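**Rarkel drawer task - success rate doesn't match the logs**
Status: reopened, 11 July 2019

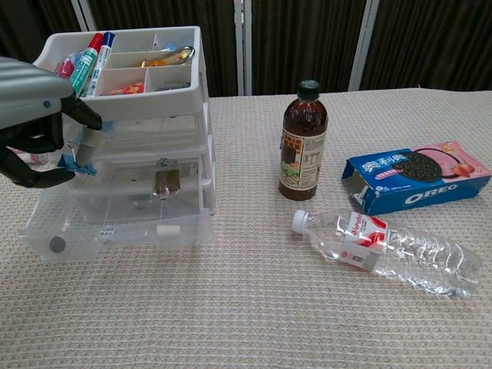 I'm not convinced by the Jemon result. The write-up counts a drawer pull as a success when the fingers close on the handle. Closing on a handle isn't opening a drawer.

Checked so far:

- Re-ran the scoring script on all 1,815 trials. Same headline figure, so the script does what it was told.
- Changed the rule to need 2 cm of drawer travel. The figure drops badly.
- Swapped the Rusu grasp model for the old one. Hardly any difference - which makes me doubt the claimed gain.

Still open: Flirville say their copy gives the published number. With which rule? Please attach the config file.

Not closing this until both rules are reported side by side.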